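Stakes season notes from my kitchen table

4 Feb 2019

So the Malmont Stakes entries came out last night and I've been up far too late with them, as usual. Eleven furlongs on turf, first big staying test of the year for the older horses, and I think the favorite is beatable!

That favorite is Popescu, and I get it, I do. He won his last 2 by daylight and he has a lovely way of going. But both of those came on firm ground against small fields where he got to the front and was left alone (I could have ridden him, and I get nervous on escalators). Put him in a full gate with another speed horse to his outside and I want to see what he does before I take a short price.

The one I keep coming back to is Zadent. Tibor Bognár has brought her along so slowly that half the people I talk to had written her off, and then she ran that huge race at Stastoncombe in the mud. She was wide on both turns, got stopped at the head of the stretch, and still finished third. Watch the replay and keep your eye on the far side — she's eating up ground in the last furlong.

Visitación Miranda gets back on her, too, and those two suit each other. She sits quiet and waits, and this mare hates being rushed.

My worry is the draw. Stall one at Malmont is no fun over this trip, because you're on the rail into a tight first bend and you either use her early or get shuffled back. 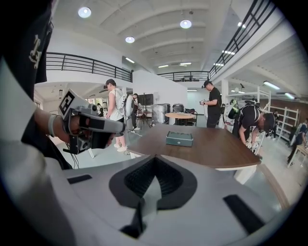

If she does get shuffled back, I'd still take her over most of these from six lengths off the pace, as long as somebody goes with Popescu early. Kumudini Mondal's gray should do that job. He only knows one speed.

For money, I'm keeping it small. I had 55 dollars left from the fall after a very silly exacta, and I'll put 20 of it on Zadent to win and maybe a little on her to place. My friend Yeshi Ejigu thinks I'm nuts and has gone for the favorite, so dinner is riding on this as well.

I'll do the sprint card tomorrow if I get the laundry done first. There's a two-turn maiden on there I like quite a bit, but I need to look at the works again.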